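Getting a Gripper Bench Going on a Student Budget
Project report, Semester 2
Sep 12, 2018

1. What we were asked to do

Our unit had a budget of $2,000 to set up one robot arm bench that next year's classes could keep using. The money had to cover everything: the arm, the gripper, a wrist camera, cables, spares and whatever it all got bolted to. My job was the buying plan, which I thought would be the dull part (everyone else got to write code!) and ended up being the part I liked most.

I started in August with a spreadsheet and three columns: need now, need later, nice to have. By the end of the first week the nice to have column was twice as long as the other two. I'd recommend keeping it anyway. When a supplier throws in a discount you know straight away what to spend it on.

2. The arm

We got quotes from two places. Voltodano offered a new arm with a one year warranty, and Plendcombe had a refurbished one with slightly longer reach and no warranty to speak of. The refurbished one was tempting and I went back and forth on it for days. In the end the new arm came to $1,385 delivered, with the controller and power supply in the box, and we took it.

What decided it was the controller. Plendcombe sold theirs separately, and once I'd added it, plus an adaptor for the mounting plate, the saving had nearly gone. I only found the adaptor by reading the mounting drawing, so please read the mounting drawing.

With the arm paid for we had $615 left, and it's amazing how quickly that number starts to look small.

3. The gripper

This was the most fun line in the whole budget. A ready-made parallel gripper would have eaten most of what was left, so we bought the motor and linkage as a kit from Skastalthorpe for $177 and set out to print the fingers ourselves. Printed fingers are cheap enough that you can afford to get them wrong, and we planned to get them wrong a few times.

I put two spools of filament in the plan. One would have covered the fingers, but I wanted the next group to be able to try their own shapes without asking anyone for money. The open lattice style also uses less plastic than a solid finger of the same size, so a spool goes further than you'd guess.

4. Camera and cables

The wrist camera cost $77. There were sharper ones, but weight at the wrist comes straight off what the arm can lift, and ours needed to be small and light more than it needed to be good. I'd spend the same again.

Cables I got wrong. I budgeted for the exact lengths between the plugs and forgot that an arm moves. A cable running to the wrist needs slack for every pose the arm can reach, plus somewhere to go when the arm folds back in. We had to reorder two of them, and paid postage twice. Next year's plan should have its own line for cable clips and sleeve.

5. Test objects

Nearly free, and I still think they deserve a section. We wanted things with different shapes and surfaces that could be replaced from any kitchen or supermarket. Drink cans are brilliant for this. They're all made to a standard size, they stand up by themselves, and an empty one dents if you squeeze too hard, which tells you something about your grip settings without hurting the motor. Cups and cones are harder because the sides slope. 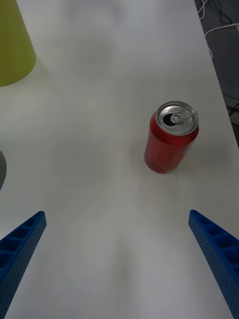 Dzintra Ozoliņš thought the plan was still too generous to the arm and too mean to the bench around it. Her view was that a group can work with a slower arm, but every hour lost to poor lighting or a table that shifts is an hour of the semester gone, and she would have moved $100 across before ordering anything. She also asked why there was no line for spare fingers already printed and sitting in a drawer.

I've come around to most of that. Patchy light on a white top makes the camera's job harder, and a couple of plain diffused lamps would have been a small cost next to the arm. A plain matte top is still the right choice in my opinion, and it's easy to wipe down. The drawer of spare fingers is now in the plan for next year.

6. What I'd order next

In this order:

- two diffused lamps and clamps
- cable sleeve, clips and one spare wrist cable
- a printed set of spare fingers, left and right
- rubber pads to try on the finger faces
- a second motor for the gripper kit

Kļaviņa sells the motor by itself, so there's no need to buy the full kit again. Ask for the quote early in the semester. Ours were only good for 30 days and one of them ran out while we were waiting for a signature.

The spreadsheet is in the shared folder with the quotes attached. Please add to the nice to have column!

Contact the project group | © 2018 Student Projects | Back to top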